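4. Limpieza y cuidado del tablero

El tablero Avholm lleva un acabado blanco mate que aguanta bien el uso diario. Aun así, los productos abrasivos lo dejan brillante a parches y ese daño no se puede reparar. Siga este apartado también cuando haya montado el escritorio con la extensión Flonier.

4.1 Limpieza habitual

1. Baje el escritorio a la altura mínima y desenchufe la fuente de alimentación.
2. Retire los objetos de la superficie. Levante los monitores, no los arrastre.
3. Diluya 5 ml de jabón neutro en 400 ml de agua tibia.
4. Humedezca un paño suave, escúrralo bien y páselo en el sentido largo del tablero.
5. Repase con otro paño humedecido solo en agua.
6. Seque enseguida, empezando por los cantos.

Nota: el canto trasero tiene una junta junto al pasacables. Si queda agua en esa zona, el canto puede hincharse con el tiempo.

PRECAUCIÓN: no pulverice líquido directamente sobre el tablero. Puede entrar en la caja de control por los orificios de fijación.

4.2 Manchas

Para tinta o rotulador, use alcohol isopropílico en un paño blanco y pruebe primero en la cara inferior. No frote más de unos segundos seguidos en el mismo punto. Si la mancha sigue ahí, deje secar y repita. 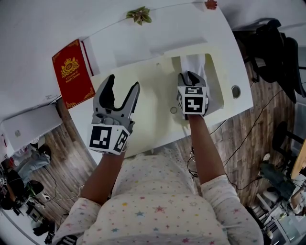
La grasa suele salir con la misma mezcla de jabón del apartado 4.1, dejándola actuar 2 minutos. Los restos de adhesivo se ablandan con aceite vegetal – después hay que lavar y secar la zona. No utilice acetona, lejía, estropajos ni esponjas de melamina.

4.3 Revisión de la tornillería

1. Con el escritorio desenchufado, compruebe los tornillos de las patas con la llave suministrada.
2. Apriete hasta notar resistencia, sin forzar.
3. Vuelva a enchufar y suba el tablero hasta el tope. Si oye un chasquido, consulte el apartado 6.

Repita la revisión cada aproximadamente 300 ciclos de subida y bajada, o después de una mudanza.

Recambios: los tapones de canto y los pasacables se piden a Degefa con la referencia impresa en la etiqueta inferior. Las columnas Anden no admiten lubricación por parte del usuario.

Revisión técnica del texto: Liya Mersha, noviembre.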